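Pundum PH-2 Handheld Gripper
Parallel two-finger gripper for manual data recording and light handling trials

Product page / Grippers / Handheld / PH-2

Overview
The PH-2 is a hand-carried parallel gripper with two opposed finger pads and an integrated camera mount. It is supplied assembled, with one set of standard pads fitted. The same pads and finger arms fit the Pundum arm-mounted unit, so grasps recorded by hand can be repeated on a fixed cell without changing the contact geometry.

Specifications
Fingers: 2, parallel motion
Maximum opening: 84 mm
Pad type: block, replaceable
Pad fixing: machine screw into brass threaded insert
Actuation: manual trigger, spring return
Camera: not included; mount plate supplied
Body color: dark green and black

Configurations
PH-2 Basic - gripper, standard pads, mount plate, hex keys.
PH-2 Lab - as Basic, plus 2 spare pad sets and a hard case.
PH-2 Pair - left-hand and right-hand units for two-handed tasks. Pads are interchangeable between hands; trigger assemblies are not.

Planning a purchase
For a single recording station, the Basic configuration is sufficient for a first trial. Stations in daily use should order the Lab configuration. Pads are a consumable and should be entered under operating costs, separate from the gripper itself. Scuffing of the outer pad surfaces is cosmetic. Replace a pad when the inner face is no longer flat or when a held object rotates under light finger pressure.

Allow for the following in the station budget:
Camera and lens, to suit the mount plate
Recording computer and storage
Pad sets, ordered with the gripper to save a second shipment
Test objects, including disposable items such as paper cups
Work table, fixed height, non-reflective top

Thin-walled objects deform before they slip. Where cups, cartons or blister packs make up most of the object list, specify the soft pad (order code 190) in place of the standard block. The soft pad reduces the maximum opening slightly - check the widest object on the list before ordering.

Compatibility
Mount plate pattern matches the Enthorpe compact camera bracket and the Todorova swivel base. Murkico adapters fit with the long screws from kit 163. Adapters from other suppliers have not been checked.

Maintenance
Wipe pads with a damp cloth. Do not use solvents. Tighten pad screws by hand with the key supplied; overtightening can pull the brass insert out of the arm. A finger arm with a loose insert must be replaced as a unit.

Ordering and lead time
Basic and Lab configurations ship from stock. Pair units are built to order. The next build of Pair units is scheduled for February. Quotations list hardware, spares and freight as separate lines. For station layouts or multi-unit pricing, contact Lejla Jurić in technical sales and include the object list with maximum widths.

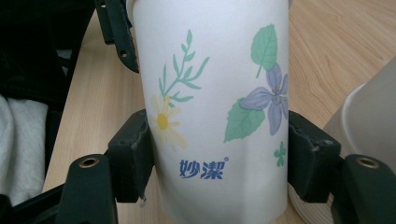 Paper cup held between the finger pads.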